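Adotau Customer Support
Ticket 618 - Delivery status shown incorrectly on order page
Category: Orders and shipping
Opened: 09/04/2021
Status: Resolved

Reported issue
The customer ordered a cabinet from the Lammers range for delivery to Lorby. The order page continued to show "Awaiting dispatch" after the carrier had issued a tracking number. The customer also received two confirmation emails with different delivery windows and asked which one was valid.

Initial review
The order was found in the system under a single order number. Payment had been received once and no duplicate charge was present. The second email was generated when the delivery address was edited after checkout.

Steps taken
Cleared the saved order status and requested a new update from the Zernska warehouse. No change.
Compared the postal code on the order with the one held by the carrier. The two did not match - the carrier record still held the earlier address.
Sent the corrected address to the carrier and canceled the first delivery window.
Asked the customer to sign out, wait 24 hours and sign in again.

Outcome
The order page now shows "In transit" with the correct window. The customer confirmed by reply that the page and the second email agree. The first email should be disregarded.

Note for support staff
Address changes made after checkout are not passed to the carrier automatically. Until this is corrected, please send the new address by hand and record it in the ticket before closing. Refund requests are handled by the billing desk and should not be added to this ticket.

Attachments (2)
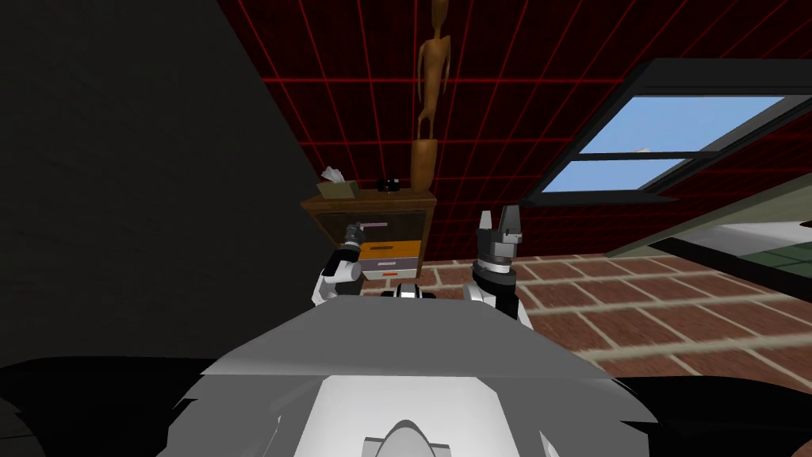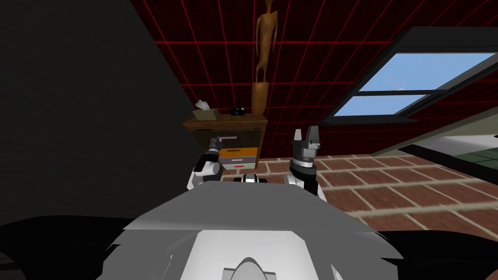 Computer-rendered room views, each with a cabinet.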